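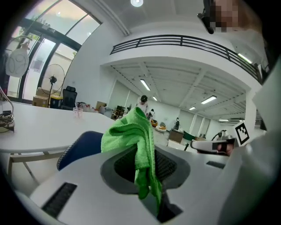
Abb. 3: Handgreifer mit grünem Mikrofasertuch während der Arbeit an der Tuchaufgabe; neben dem Finger der quadratische Marker.

4.2 Datenerhebung mit dem Handgreifer

Bei den Tüchern wurde es für uns im Kurs zum ersten Mal richtig mühsam (und ehrlich gesagt auch zum ersten Mal richtig spannend!). Becher und Klötze hatten wir im Projekt Stulirton schon im ersten Block abgehakt, da war nach ein paar Nachmittagen alles im Kasten. Ein Mikrofasertuch dagegen liegt jedes Mal anders da, und wer es zweimal gleich fallen lassen will, kann lange üben. Wir haben es versucht und dann bleiben lassen.

Insgesamt haben wir 1.573 Demonstrationen aufgenommen, davon 609 mit Tüchern. Beteiligt waren 18 Studierende, die meisten ohne jede Vorerfahrung mit Manipulation. Ich selbst gehörte auch dazu und habe in der ersten Woche vor allem gelernt, wie schnell einem der Unterarm müde wird. Jede Sitzung war deshalb auf 32 Durchgänge begrenzt, danach wurde gewechselt. Wer wollte, durfte am selben Tag noch einmal ran, aber erst nach einer Pause.

Die Aufgabe selbst klingt harmlos: Tuch greifen, anheben, über der Ablage loslassen. Wir haben bewusst kaum Vorgaben gemacht, wo gegriffen werden soll. Ánh Lò hatte im August vorgeschlagen, wenigstens eine Ecke vorzuschreiben, und wir haben darüber einen halben Nachmittag diskutiert – am Ende blieb es bei der freien Wahl. Im Nachhinein bin ich froh darüber, auch wenn die Auswertung dadurch ein ziemliches Durcheinander wurde. Manche von uns griffen fast immer in die Mitte, andere suchten geduldig den Rand, und zwei haben ihre Strategie mitten im Block gewechselt, ohne es jemandem zu sagen.

Für die Fingerstellung verlassen wir uns auf quadratische Schwarz-Weiß-Marker wie den in Abb. 3. Verdeckt das Tuch einen Marker, fehlt die Öffnungsweite für diese Zeit. Kurze Lücken füllen wir linear auf, Durchgänge mit längeren Lücken fliegen raus (die Schwelle steht in Abschnitt 4.4). Zerknüllte Tücher sind hier deutlich unangenehmer als flach gegriffene, und ein hängender Zipfel kann einem die schönste Aufnahme verderben.

Annotiert haben wir mit Jornar, einem kleinen Werkzeug, das im Vorjahreskurs entstanden ist und bei uns an etlichen Stellen geflickt werden musste. Pro Durchgang werden drei Zeitpunkte gesetzt: erster Kontakt, Abheben, Loslassen. Beim Abheben waren wir uns am wenigsten einig. Gilt ein Tuch als abgehoben, wenn noch ein Zipfel aufliegt? Wir haben uns auf nein geeinigt und die schon fertigen Annotationen noch einmal durchgesehen, was uns einen kompletten Projekttag gekostet hat. Die Regeln in ihrer endgültigen Fassung stehen in Anhang B.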